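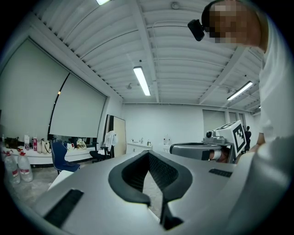

Students collect their own data for Rescombe robotics class

A class at Rescombe College has spent the term teaching a robot arm to do household jobs, and the students are supplying the lessons by hand.

The second-year robotics group has been recording everyday tasks with hand-held grippers, which a student carries and operates while a camera on the device films what it is doing. The recordings are then used to train a program that will run a robot arm fitted with a similar gripper.

Femi Tijani, who teaches the course, said the students had previously worked from recordings downloaded from other labs.

"They'd get a folder of files and a deadline," Tijani said. "They had no feel for how the data was made, so when the arm did something silly they didn't know where to look. Now they usually have a fair idea, and often it was their own recording."

The project is called Dridar, a name the students chose in the first week. It covers three tasks: folding a tea towel, putting a lid on a container and moving cups from a bench to a rack. Each student has been asked to record 50 attempts at each task over the term.

Students work in pairs, with one recording while the other keeps the log. Sessions run for an hour at a time, after which the pairs swap over. Tijani said the limit was brought in after early recordings became noticeably sloppier toward the end of the afternoon.

The group has thrown out a good deal of its early work. Of the first batch of tea towel recordings, 62 were kept. Most of the rest were rejected because the student had moved too fast for the camera to follow, or had turned the gripper so that the tag could not be read.

Black-and-white printed tags are used to help the software work out the position of the equipment. Students were given a short session on keeping the tags clean and in view, and a checklist now goes out with every kit.

One pair, working on the cup task, found that their program had learned to pause before each cup. When they went back through the recordings they realized they had both been stopping at that point to check with each other. They have recorded the task again without talking.

The college is running the project alongside a class at Briggs Secondary School, where senior students are recording the lid task with the same checklist. The two groups will combine their recordings in March and compare the results with those from each set alone.

The trained programs will be tried on the college's arm at an open afternoon later the same month, starting at 2 p.m. in the Kurkov Building. Each pair will get three runs at its chosen task. Marks will be based on the written report and the quality of the recordings, and a failed run will not count against anyone.

Families and prospective students are welcome to attend. Parking is available behind the building, and visitors should sign in at the front desk.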